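Der Tag, an dem der Greifer nicht loslassen wollte

Roboter können tanzen, Pakete tragen und Treppen steigen. Aber gib einem Roboter mal einen Pullover! Da wird es richtig spannend, denn Stoff ist für Maschinen furchtbar schwierig. Eine Tasse bleibt eine Tasse, egal wie du sie drehst. Ein Hemd sieht nach jedem Anfassen anders aus.

In der Werkstatt Hasovstead üben Menschen deshalb mit Greifern, die man in der Hand hält. Jeder hat zwei schwarze Finger, die sich wie eine Zange schließen. Die Bewegungen werden aufgezeichnet, und später lernt ein Roboter daraus, wie man Wäsche zusammenlegt.

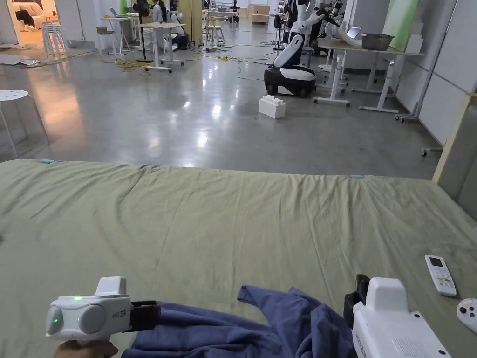

Im Juni ging dabei etwas schief. Caroline Nyanda hatte einen Ärmel gepackt und wollte ihn wieder loslassen. Nichts! Die Finger blieben zu. Sie zog ein bisschen, der Stoff spannte sich, und dann machte es ratsch. Im Ärmel war ein Loch.

Zum Glück war es nur ein Ärmel. Gaetano Testa rief sofort »Stopp!«, und alle legten ihr Werkzeug hin. Das ist in Hasovstead die wichtigste Regel: Wenn etwas klemmt, wird nicht gezogen. Erst Strom aus, dann nachschauen.

Und dann begann die Detektivarbeit! Gaetano schraubte den Greifer auf und leuchtete mit der Taschenlampe hinein. Zwischen den Zahnrädern steckte ein Knäuel aus blauen Fusseln, kleiner als eine Erbse. Jedes Stück Wäsche verliert winzige Fasern, und nach 66 Übungen hatten sich so viele gesammelt, dass sich das Getriebe nicht mehr drehte.

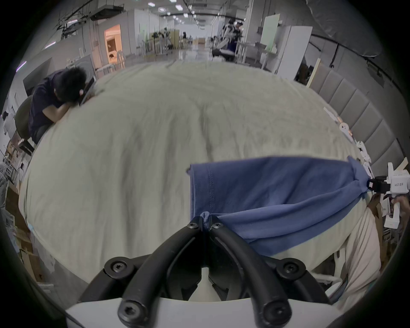
Warum hat der Greifer nicht selbst gemerkt, dass er klemmt?
Er hatte keinen Fühler dafür. Sein Motor bekam den Befehl »Auf!« und versuchte es, aber niemand meldete ihm zurück, ob sich die Finger wirklich bewegten.

Heute misst das Programm mit, wie stark sich der Motor anstrengt. Muss er zu lange drücken, piept es laut und er schaltet ab. Außerdem wird nach jeweils acht Übungen mit einem Pinsel geputzt. Den Pinsel darf bei Besuchen von Schulklassen auch mal ein Kind halten!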